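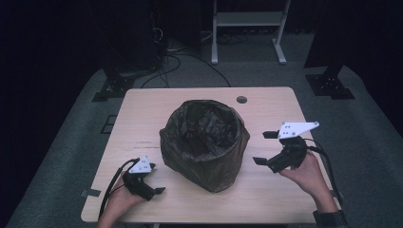
A lined trash bin on a wooden table.

Norkbridge puts migrant housing plan back on the table

The Norkbridge town council will vote again in December on whether to lease the former Prindulier hotel as housing for asylum seekers. The first vote failed by 2. Opponents say a town with one clinic can't take in 300 people at once. Supporters want a smaller start -- 100 residents, with a review after 3 months. Miver, the firm that owns the building, has not said whether it would accept the shorter lease. Written comments go to the town clerk. Residents of Tsegaye Street will get a separate notice about parking and bus stops.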